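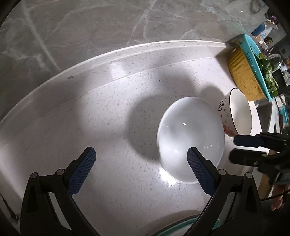
Glaze notebook, 10/29/20 – tin white, second batch

Unpacked the Renia kiln this morning. Test bowls and tiles are on the shelf by the door, please leave them in order until the labels are glued on.

Recipe as in March except for the feldspar. The old sack of Dinden ran out so this is Hurer, same weight, sieved twice. It took more water than I expected and settled hard in the bucket overnight. Had to scrape it up with a spoon. Added a pinch of Epsom salts and it stayed up after that.

Dipped for a count of 5. Tiles 1 to 42 are on the buff clay, 43 to 64 on the white. Forgot to wax the feet on the last row, so those were wiped with a sponge and a few have a ragged line.

Results
Buff: pinholes on most of the thick ones, worst near the rim. Colour a bit warm, fine for mugs.
White: clean. Good shine – closer to what Ranjbar asked for than anything from March. Slight crawling on tile 51, probably a greasy thumb.

No crazing yet. Will put 5 from each clay through the freezer and boiling water test and write it up on the next page.

To do
Order more tin oxide, the tub is nearly down to the bottom.
Top shelf prop on the left is leaning, swap it before the next glaze firing.
Try the buff again with a longer soak at the end and a thinner coat.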